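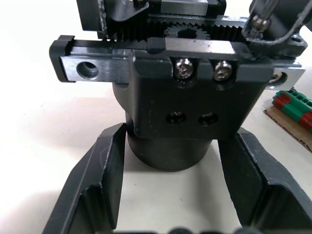 4.2 What the move to neighborhood stages changed

We now come to the part of the study that surprised us most, and that we enjoyed working on most. In its early years the Jarnusside Festival was held in one place, the fairground at the south end of Retstead, with a fence, a gate and a single big stage. When the fairground lease ended, the program was split among 12 small stages in porches, yards, school steps and one very handsome bus shelter. Earlier writing on small arts festivals would lead us to expect a loss here. A festival without a center is supposed to be hard to find and hard to remember, and people who come for one act are supposed to go home after it.

Our walking diaries tell a different story. Visitors who kept a diary in the fairground years mostly wrote down acts: who played, how loud it was, whether the fiddle band came back for another song. Visitors who kept one after the move wrote down streets. They noted which hill was steep, where somebody had put out chairs, which dog slept through the brass set. Many of them drew maps without being asked to, and the maps are wonderful. Several leave out the river, although every visitor has to cross it at least once, and a good many show Mill Row as far longer than it really is. We read this as a sign of how much happened there (four of the stages stand on or just off Mill Row) and of how slowly people moved along it.

The slow walking deserves a closer look. In the first year after the move, the printed program gave start times only, and the sets at neighboring stages were timed to follow one another. The planners hoped that people would stroll from one to the next in a kind of loop. They did no such thing! Crowds stopped halfway, talked on the sidewalk and arrived for the last two songs. The planners took this as a failure and, the next May, added longer gaps between sets. The diaries from that second year are full of conversations. People met neighbors they had not seen all winter, and visitors from Pravine, who had usually come and gone in a single carload, wrote of being invited in for soup. We had coded these entries as "waiting" in our first pass. After reading the full set we went back and recoded them as "visiting," and the pattern in Table 3 only shows up with the second code in place.

The supply side of the festival changed as well. At the fairground, sound and lighting came with the rented stage. On the streets, each host household had to look after its own platform, awning and power cord. The Kioko handbook, a stapled booklet that passes from host to host and picks up new notes in the margins every year, is our best source on this. Its oldest pages deal with noise and parking. The later ones are much more practical and a pleasure to read: how to keep rain off a mixing desk, how to level a platform on a sloping lawn, what to say to a band that wants to play a fifth encore. Whole pages are given to hand tools, with strong feelings on every side.

Figure 5. Cordless screwdriver with a teal front panel, held upright between two black gripper fingers.
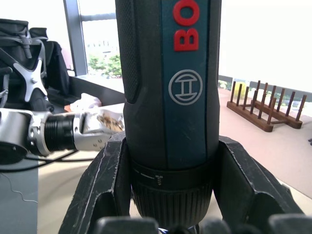
One host wrote back after seeing a draft of this section and felt we had made the work sound too cheerful. By that account, the first two years were exhausting, the handbook reached Cooper Lane a week after the festival was over, and the only reason the stage there survived was that the people next door offered their garage. The same letter adds that the garage is still the best room in Retstead for a string quartet, and that we should have gone to hear one.

We take the point, and we did go. It also helps with a question we had left hanging. Stages that were looked after by one household dropped out of the program at a much higher rate than stages shared between two. The handbook never recommends sharing. It seems to have spread by word of mouth, driveway to driveway, and by the end of our study period it was the normal way of doing things on the east side of town. On the west side, where lots are larger and houses stand farther apart, hosts kept to the older pattern, and the stages there moved nearly every year.

Moving around had its own rewards. West side diaries are the only ones in which visitors describe getting lost, and they nearly always do so with delight.

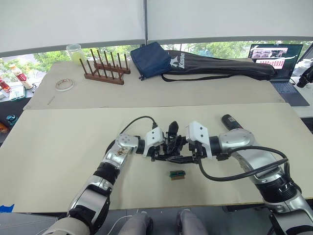 A stage that turned up behind a different hedge each year gave regulars something to look for, and some families made the search the main event of their day. The east side, by contrast, built up habits. The same people sat on the same wall at the same hour, and new arrivals learned where to sit by watching them. Both sides, then, produced strong attachment to the festival, by quite different routes, and we think any measure of loyalty built only on repeat visits to a fixed site would miss half of this.

There are limits to what the diaries can show. People who dislike walking were unlikely to volunteer for a walking diary, and our count of older visitors fell after the move. We can't tell from our material whether they stayed away from the festival or only from the study. The shuttle records would help, but they were kept for just one of the seasons we cover, and on loose sheets. Access is taken up again in Section 5, together with the seating survey and the hosts' own route notes.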